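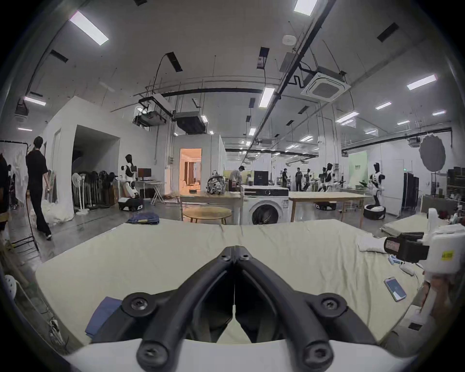 Folding table, beige sheet down, washer behind. May.

Laundry corner, afternoon. Writing this fast before I lose it.

Beige sheet is on the table and it's creased all over, long fold up the middle. Want it flat before anything else gets folded on top. Tried the palm-smoothing thing earlier with the Jarkdale sheet and it just moved the wrinkles to the other end. Next try: pull from two corners at once, then work out from the middle fold. If still bad, steam it. Steamer is on the Berine shelf, needs water.

Stuff on the sheet at the moment: dark blue cloth (folded), white cloth (folded), phone, short white cable, small blue thing. Phone and cable should not live there. I know it's handy. They end up inside the fold, happened twice in the Masanja batch and we had to open up a finished stack to get a cable back out.

Order for the next round, so we stop arguing about it:
table clear, down to the sheet
sheet flat
small cloths first, halves then thirds
striped stuff after, see below
anything dark goes last, it picks up lint off the beige

Striped garment (blue and white) is over on the left. Stripes are a good check actualy, if they don't line up at the edge you can see it from across the room. Fold along a stripe, don't measure. Plain cloths you can be off by a thumb and never notice.

Dark things on the clothes rack: leave on hangers for now. Not part of the folding. Somebody asked if they go in the next load – no, they've been done, they're waiting for the Drutitdale bag.

Washer. Ran the quick program on the small cloths, came out fine, a bit stiff. Less powder next time. The long program is too long for what we're doing, it eats the whole morning and then everyone folds in a hurry at the end. Door seal needs wiping after each load, please, it smells if you don't. Also leave the door open a crack overnight.

Tables. Long one to the right of the washer is the better place for finished stacks, pale top so you can see dirt before you put a clean thing on it. The one on the left keeps turning into the bag table. Backpack and plastic bottle on it again. Fine, let it be the bag table, but then nothing clean goes there. Little round one is too small for stacks, they slide off. Good for the pegs or the lint roller and that's it.

Bed: pale sheet on it ok for now. Do not use it as an overflow for unsorted laundry, I did that and lost half an hour sorting it out agian. If we change that sheet, change it at the start of the day when the folding table is free, it needs the whole table.

Tags: Masanja cloths start at 252, Jarkdale start at 404. Stack labels have to face out. Stack 672 has no label at all, found it under a towel, contents look like Jarkdale but check the hem tags before it goes in a bag.

To do
refill steamer
new lint roller
tray for phones + cables, end of the long table
label for 672
redo beige sheet fold, try it lengthwise first
ask about the fan, would like it nearer the rack when things are hung damp

Open question – fitted sheets. Still don't have a way I like. Rolled is faster, folded stacks better. Leaving it till the flat ones are sorted.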